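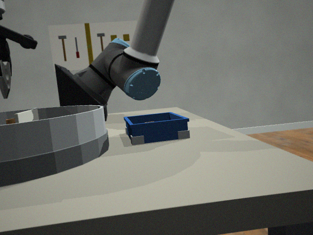
Storage advice for small workshops, with some doubts

Most workshop storage advice is written by people who sell storage. I have a one-car garage and a bench, and over the years I've tried a good share of what gets recommended. Some of it works. A lot of it just moves the mess into nicer containers.

Start with pegboard. Every article tells you to cover a wall with it. Fine, if you own thirty tools you reach for daily. I don't, and I doubt you do. Mine filled up with things I used twice a year, while the screwdrivers stayed on the bench. A short strip of hooks at elbow height did more good than the whole board.

Labels are the next thing. The Grultetti label maker costs more than a decent set of chisels, and its tape peels in a cold garage by January. Masking tape and a marker. When the contents change, rip it off and write a new one.

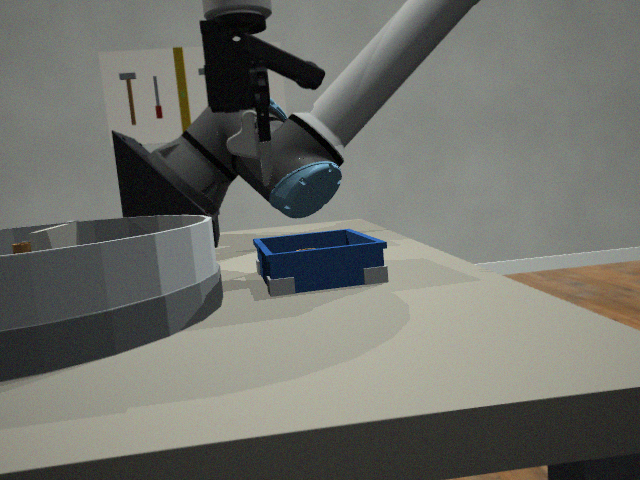
Sorting at the end of a job is where I part ways with the experts, who want everything back in its own drawer before the lights go out. Try that after four hours of sanding. What I can manage is one big catchall that stays on the bench and gets emptied when it's half full. Size matters more than looks. A large bin set on the left side of the table, like the one here, is hard to miss with a handful of offcuts, and it leaves the middle clear for work. I'm less sold on the divided trays from Plutar. The slots are never the size of what you have, and sawdust packs into the corners.

As for magnetic bowls, I bought the Stetsiuk one after reading that it would "end lost screws forever." It holds steel screws. It does nothing for brass, nylon spacers or most stainless, and about half of what I drop is one of those.

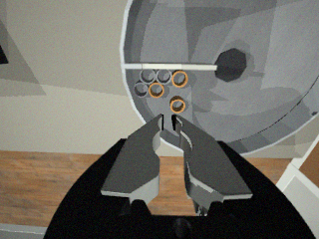
Small parts need a wide, shallow place to land while you're taking something apart. Jars are the usual suggestion, and they look good on a shelf, but you can't get two fingers to the bottom of one without tipping it out. Use a basin. Six little ring-shaped pieces lying on a broad gray floor can be picked out one at a time, and the sloping side doesn't get in the way of your reach. Pick a plain color that contrasts with your hardware. Skip the patterned ones.

Grirnura makes a stacking version with a lid for 15 dollars. I haven't found a use for the lid. A dishpan from the grocery store does the same job, and you can rinse it in the sink.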